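Careers > Operations > Equipment Planning
Last updated: October

Equipment Planning Analyst, Manipulation Systems
Tusley, Flarley site. Full time, on site four days a week.

Position summary

The Equipment Planning group prepares purchase cases for the robot cells at Flarley and for the simulation work that precedes them. The analyst maintains the equipment register, builds cost models for new cells, and takes each request from first quote to purchase order. The position reports to the head of operations.

Duties

- Maintain the register of arms, grippers, pedestals, controllers and spare parts (534 line items).
- Collect and compare supplier quotes. Comparisons must show freight, mounting hardware, software licenses and service terms as separate lines.
- Prepare the yearly capital budget and the quarterly forecast.
- Track render and compute hours against the Mabula simulation budget, currently 1,000 hours per quarter.
- Schedule replacement of gripper fingers and other wear parts.
- Write the equipment section of the Trullanero expansion plan, including floor space, power and lead times.

Requirements

- Three years in purchasing, cost engineering or production planning.
- Strong spreadsheet skills and working knowledge of SQL.
- Ability to read a data sheet for a robotic arm and identify payload, reach and mounting requirements.
- Clear written English. Purchase cases are limited to two pages.

Experience with simulation software is useful but not required.

How planning requests are reviewed

Each request is tied to a task in simulation before money is committed. The analyst checks that the arm, its base and the gripper listed in the request match the simulated setup, and that the reach allows for the furniture in the task. In the couch task, a pedestal-mounted arm holds a small object over the seat cushion, with a wooden mallet lying on the same seat. Differences between the model and the parts list go back to the requester.

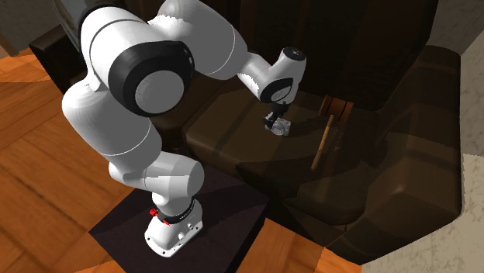 Terms and application

Travel to suppliers is limited to 70 hours per year. The training allowance is 200 dollars per month. Send a resume and one sample cost model, with confidential figures removed, to the Tusley hiring desk. Interviews are held on Wednesday afternoons and include a short quote comparison exercise.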